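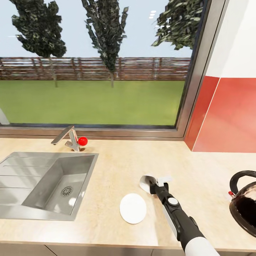 Iolanda Tavares has spent most of the past year collecting demonstrations in kitchens that don't exist. She runs data collection for Arkus, a project in Ravcombe that trains a robot arm to do small household jobs, and nearly all of its examples so far come from simulation.

The one she had open when we spoke in December 2023 has a sink with a single-lever faucet, a beige counter and red tiles, with a kettle at the far end and a garden outside the window. An operator in the next room drives the arm with a hand controller. Each attempt is saved as an episode, with the camera views and every joint position.

"People expect us to start with something big, like cooking a meal," Tavares said. "We start with a flat thing on a counter. Flat things are hard. A gripper wants something it can get its fingers around, and a disc lying on a counter gives you almost nothing."

The current set has 1679 episodes that passed review. Operators work in blocks of 30 and then take a break of 10 minutes, a rule that came in last May after the reviewers saw that attempts late in a long block were getting sloppy. The arm would arrive at the right place but by a strange route, or it would stop above the counter while the operator thought about what to do next.

Those pauses matter more than she expected. "If the person hesitates, the model learns to hesitate," she said. "It doesn't know you were scratching your nose. It sees an arm that stopped, so it stops too, and then sometimes it never starts again."

Alcides Bastos builds the kitchens. The project has six layouts, all named for places he has lived or wanted to live, and for each he can change the counter, the tiles, the light and what can be seen through the window. He was asked early on why he bothered with a garden.

"Because a real kitchen has a window, and a window is a big bright area in the camera," Bastos said. "If every example has a blank wall there, you get a model that has only ever worked in front of a blank wall. I would like it to see a fence and some trees and learn to ignore them."

Steel is his other worry. A sink reflects whatever is near it, and an early version of the model, called Emus, kept drifting toward the basin in layouts where the light was strong. Bastos made the lighting more varied and the operators recorded more episodes beside the sink. The drift became less common. He said he couldn't tell which of the two changes had done it, and they didn't have the time to test them separately.

Failed attempts are kept in a separate folder. Tavares used to delete them. Now she asks operators to carry on after a slip and try to recover - the disc slides, the arm backs off, the operator lines it up again - and if the recovery is clean it goes into the main set with a tag.

"A perfect run teaches you one path," she said. "I want to know what to do when you're two centimeters off."

The next version, Holanda, will be trained on the same episodes plus a smaller number recorded on a physical arm. Bastos is measuring the counter in the lab kitchen so that he can build a matching one. Tavares is looking for two more operators, and she would prefer people who haven't played many video games.

"The gamers are fast," she said. "I need them slower."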